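The Pollel Two-Arm Kitchen Kit: A Review After One Term of Use
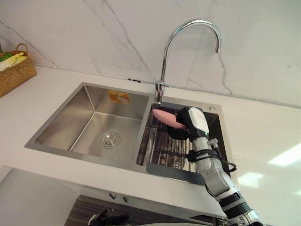
The Pollel kit at the sink, with one gripper over the drying rack.

Posted March 2021

This review concerns the Pollel two-arm kit, a kitchen robot offered for hire or purchase through Kodberg, the distributor. I have had the use of one since the start of the winter. Several readers of this blog wrote to ask whether the kit is suitable for a shared kitchen of modest size, and the notes below are intended as a full reply to them.

What is supplied

The kit arrives in two crates. The first holds the arms, their grippers and the mounting base. The second holds the control unit, the head camera, the cables and a printed handbook of 139 pages. The handbook is clear in its early chapters and less so after the section on network settings, where the page references no longer match the contents list. Kodberg has acknowledged the fault and provides a corrected copy on request.

Software is supplied separately. The standard package is called Amini and is included in the hire price. It covers the teaching of tasks by hand guidance, the storage of those tasks and a simple timetable. A second package, Jesau, adds object recognition and must be paid for each year. I tested both.

Installation

The installer was on site for most of a morning. The base must stand on a level floor, and the arms require clear space in front of the worktop. Our kitchen has a double sink with a tall curved tap between the bowls, and this caused the only serious delay. The tap stands well above the worktop, and the installer had to mark it in Amini as a fixed obstacle before the arms were permitted to move over the smaller bowl. Anyone with a similar tap should mention it when booking the visit. A sketch of the sink with measurements, sent in advance, would have saved us a second appointment.

Work at the sink

The sink tasks were my main reason for accepting the kit on trial. Under Amini alone, each movement is taught once by guiding the arm by the wrist, and the arm then repeats it. This is straightforward for a task such as moving one soft item from a rack to a fixed place on the worktop. It is less satisfactory when the item has been left at a different angle from the one taught. On those occasions the gripper closed on the edge of the item, or missed it, and the task had to be started again from the control unit.

Jesau improves matters a good deal. The camera looks for the item before the arm descends, and the approach is altered to suit. In my longest session I set 20 attempts at lifting an object out of the drying rack, and 9 of these needed no correction of any kind. Most of the remainder were completed after a second approach. Readers may judge for themselves whether that is a good result. I considered it acceptable for a first version and expect it to be better by June, when the next release is due.

Strong light is a weakness. Our worktop is white and smooth, and on bright mornings the reflections confused the recognition to the point where the arm stopped and asked for help. Drawing the blind was sufficient. The handbook suggests a matt covering for the worktop, but I did not wish to add one. Plain steel surfaces gave less trouble than I had been led to expect, although the arm was noticeably slower over them.

The grippers

The fingers hold sponges, cloths and light plastic items securely. They are not suited to wet glass, and the handbook says as much. I did not attempt it. Plates can be held on edge, but the release is abrupt, and I would keep to sturdy ones. The fingertips should be wiped after each session and the joints kept away from running water – the covers resist splashes only. Replacement fingertips are sold in packs of 2 and can be fitted without tools.

Noise and daily use

At its normal speed the kit is quiet enough for conversation. The highest speed setting is considerably louder, and I saw no benefit from it at the sink. The cables along the arms are strapped down at the factory. One strap on our unit worked loose in the second month, and Kodberg posted a new one without charge.

Starting up takes around five minutes, including the check of each joint. The check cannot be skipped. This is tiresome when only a short task is planned, and I have asked whether a shorter version might be offered to experienced users. I have received a courteous answer, though no commitment.

Support

Support is by telephone on working days and by written request at other times. Written requests were answered more fully than telephone calls. The hire agreement includes one service visit, which must be booked well ahead. Our visit was used to adjust the right arm, which had begun to settle slightly lower than the position taught.

Recommendation

I can recommend the Pollel kit on hire terms to readers who have a spacious kitchen, some patience with software and a real interest in learning how such equipment is set up. I would not advise outright purchase before the June release has been tested. Those who choose to proceed should take Jesau from the outset, as tasks taught under Amini alone have to be taught again when the second package is added. This is stated in the agreement, but in the small print on the final page, and I overlooked it.

Questions may be left under this post. A separate note on the timetable function, which I have used very little so far, will follow when I have more to report.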